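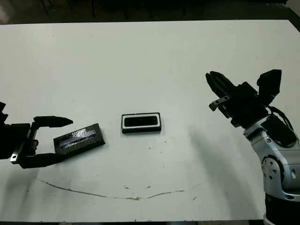 Hilde Willems has been designing small boxes for most of her working life, and she talks about them the way other people talk about dogs they've owned. I went to see her in Flistholm, where she runs a two-person packaging studio called Trullside, and I had planned on an hour and stayed for most of the afternoon. She likes dark boxes on a white surface. Put a thin black one with beveled edges on a white tabletop, she told me, and your eye goes straight to the long clear window on top and the light sliding over it, pale blue in one spot and violet in the next. "Look at that!" she said. "It's a strip of clear stuff and it's doing all the work."

She didn't set out to do this. Her first job was in the office of a print shop, typing up orders, and one of the customers kept sending back cartons because the lids bowed. Hilde took a few home and started cutting them up at the kitchen table.

"I wanted to know why a lid would do that," she said. "So I made one that didn't, and then I made a smaller one, and then my sister wanted her table back."

## Windows and what goes behind them

I asked her what makes a good window, thinking I'd get a short answer. I did not get a short answer.

The first thing she looks at is the shape. A long window on a long box makes it seem slimmer, and a square window on that same box makes it look like something got left out. Then there's the edge. She's very fond of a thin white rim around a black panel, as crisp as you can get it. "If it's crisp, people pick the box up. If it's fuzzy they leave it there and couldn't tell you why. I've watched them do it in stores. I'm terrible to go shopping with."

And then there's whatever you see through it. Hilde loves anything shiny and a bit crinkled, because it changes every time you move your head. A perfectly flat lining bores her. She had a long argument over this with a buyer at Jansen, who wanted everything smooth and sent her a sheet of notes to that effect. She made up both versions and mailed them to him without a letter. He ordered 1000 of the crinkled one.

"He's a nice man," she said. "He still thinks the flat one was better, and he brings it up every April when we do the new samples." 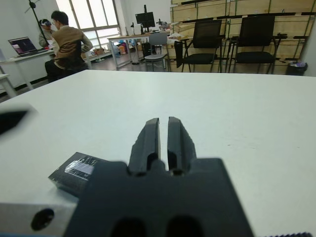 ## On keeping the table clear

Hilde has strong feelings about tables. Hers has to be large and white with next to nothing on it, and if you set your coffee on it she will move your coffee. Little specks and scuffs don't bother her a bit. She says a table that's been used has a few and you stop seeing them after a week.

What does bother her is clutter around a sample. "You want one small black box lying there at an angle, with something silvery catching the light on top, and lots of plain white next to it. Then you can see what you've got. Put a stapler beside it and you're looking at a stapler."

She turns a box at an angle on purpose, too. Square to the edge of the table, she says, everything looks finished. Turn it a little and the mistakes come out - a corner that doesn't meet, a bevel that's wider on one side. She showed me with a box from her Mimo series, and I saw nothing wrong with it at all until she turned it. Then I couldn't see anything else.

## Mimo, and what comes next

Mimo is the project she's happiest about right now. It's a family of slim boxes that all share one base, so a small shop can order 100 and not feel foolish doing it. Most box makers she has dealt with won't pick up the phone for less than 1000. The lids come with a window or without one, and the bases will stack either way around.

"A woman wrote to me who makes fishing flies," Hilde said. "She'd been using pill bottles. Pill bottles! I had her samples in the mail that same day."

Next up is a lid that opens from the short end. She's on her sixth try and the hinge keeps creasing, and she was cutting a seventh while I put on my coat. I asked if I could have the sixth one. She said I could, as long as I didn't show it to Jansen.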